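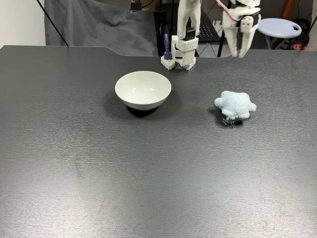
Repas partagés et vie de quartier : retour sur un hiver à Birncombe

Depuis l'ouverture de la saison d'hiver, la salle commune de Birncombe accueille un déjeuner collectif ouvert à l'ensemble des habitants. Il m'a paru utile de consigner sur ce blog, que j'alimente à titre personnel, les principaux enseignements de cette période. Les opinions exprimées ici n'engagent que leur auteur.

Le principe retenu demeure celui des années précédentes : un plat unique, servi à midi et demi, à un tarif identique pour tous. Les convives s'installent où ils le souhaitent, sans réservation de table. Entre l'ouverture et la fin du mois de février, 339 personnes différentes ont été accueillies, pour un total de 3 321 repas servis. La fréquentation a connu un léger fléchissement au moment des vacances scolaires, puis s'est rétablie.

La question du menu a donné lieu à des échanges nourris. Mme Genowefa Rutkowska, responsable de la cuisine, a défendu le maintien de la soupe comme élément central du repas. Elle a rappelé qu'une soupe épaisse, accompagnée de pain et d'un fromage, constitue un déjeuner complet et supporte sans difficulté l'arrivée de convives imprévus. M. Khairul Goh plaidait pour une plus grande diversité et a proposé d'introduire deux fois par mois un bouillon de nouilles aux légumes. Cette proposition a été adoptée. Je dois reconnaître que j'y étais peu favorable et que le bouillon est devenu, à mon goût, le meilleur plat de la saison. La version au gingembre mérite une mention particulière ; celle au chou, servie une seule fois, ne sera pas reconduite.

L'approvisionnement a été confié à la maison Pawłowska pour le pain et à la coopérative Nirkby pour les légumes de conservation. Les livraisons ont été régulières, à l'exception de trois matinées de verglas durant lesquelles il a fallu composer avec les réserves. Les panais ont beaucoup servi. Certains habitués ont fait savoir qu'ils en avaient assez mangé jusqu'à l'automne, et il en sera tenu compte.

Un point mérite d'être traité séparément : le bruit. La salle résonne, et plusieurs personnes âgées ont indiqué qu'elles peinaient à suivre une conversation dès que toutes les tables étaient occupées. Mme Birthe Hjaltadóttir a obtenu le prêt de panneaux en feutre, installés le long du mur nord au cours du mois de janvier. L'amélioration est sensible près des fenêtres — elle l'est beaucoup moins du côté du passe-plat, où le problème reste entier. Une solution pour le plafond est à l'étude.

Il convient également d'évoquer les après-midi. À l'origine, la salle fermait à quatorze heures. À la demande de M. Leszek Mazurek, elle est désormais maintenue ouverte jusqu'à seize heures, avec du thé et quelques jeux de société. La belote l'emporte largement. Une partie d'échecs commencée en décembre entre M. Mazurek et Mme Aleksandra Adamczyk se poursuit à raison de quelques coups par déjeuner, et la position des pièces est relevée chaque jour dans un cahier.

Le service sera interrompu pendant les travaux de plomberie prévus au printemps. La date de reprise sera affichée à l'entrée de la salle. Les personnes qui souhaitent transmettre une recette peuvent la déposer dans la boîte située près du vestiaire, en précisant les quantités — plusieurs propositions reçues cet hiver n'en comportaient aucune.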